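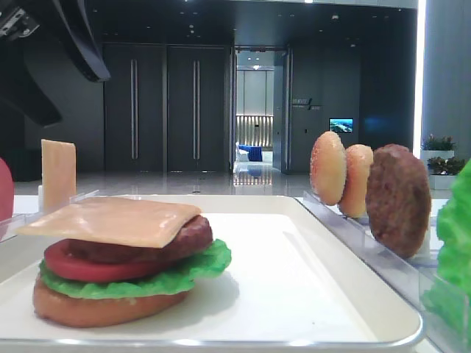
Figure 8. Toy burger on a white tray.

Filing a public comment with the Gurnbridge council

1. Open the Zikis portal and choose the bill you want to comment on.
2. Type your comment. The limit is 200 words.
3. Select Support, Oppose or Neutral – you can't change this later.
4. Press Submit and write down the receipt number.

Note: Comments on the February budget go to the clerk's office.

Caution: The page logs you out after 19 minutes. Unsaved text is lost.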